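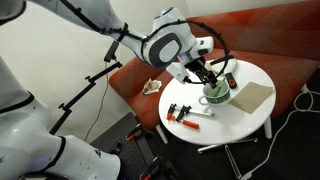 Mesa redonda, caneca, grampos de aperto. Arrumar isto, eis a tarefa.

MÁQUINAS E TAREFAS: JÁ DÁ OU AINDA NÃO?

25 de junho de 2018

Edição curta, estou a escrever entre dois comboios. Muitos de vocês responderam à pergunta da última newsletter (quando é que um robô me arruma a casa?) e recebi 131 mensagens. Li todas, respondi a poucas, desculpem.

Resposta rápida: ainda não. Resposta um bocadinho mais longa: depende da mesa.

Uma mesa como a da foto parece fácil. Caneca com uma coisa verde lá dentro, uma folha de papel ou cartão, grampos de cabo laranja. Qualquer miúdo arruma isto a ver televisão. Para um braço com garra são vários problemas diferentes. O pauzinho verde é fino e está inclinado, os dedos têm de entrar quase dentro da caneca sem a virar. Os grampos são compridos, pesam mais de um lado, e pegar no sítio errado é vê-los rodar. E a folha, essa é a pior. Deitada num tampo liso, por onde é que se pega?

Falei com a Mareike Engelhardt, que anda nisto há anos na Hotemo. Diz ela que toda a gente pergunta pela força e pela velocidade e quase ninguém pergunta pelo papel. Nos ensaios deles, 595 tentativas com objectos soltos em cima de uma mesa, 291 correram bem à primeira. Menos de metade. E com alguém da equipa sempre ao lado, pronto a carregar no botão de paragem.

Na oficina a conversa é outra. O Wolfram Kasten, da Ostermann, tem uma célula a apertar e soltar peças, sempre as mesmas, sempre no mesmo sítio, e está contente. Mas arrumar a bancada ao fim do turno? Continua a ser à mão. 16 minutos por dia, cronometrou ele. Gostava muito de se ver livre deles e não vê como para já.

Em casa é pior, porque nada está no mesmo sitio duas vezes. Papel amarrotado em cima do sofá: lixo ou o recibo que procuras desde sexta? Uma pessoa olha e sabe, ou vai perguntar. A máquina, por agora, precisa que alguém lhe diga.

A Dörte Frerichs escreveu-me a discordar de tudo isto. Acha que estamos muito mais perto do que eu digo e que o problema é o preço. Pode ser. Publico a carta dela na próxima, inteira, é comprida mas vale a pena.

Entretanto: a Onier faz portas abertas em novembro, com demonstração de arrumação de mesas. Inscrições ainda não abriram, aviso aqui assim que houver link. Quem for que me diga, combinamos um café.

E continuem a mandar as vossas listas de tarefas odiadas. Dobrar lençois vai à frente, com grande avanço.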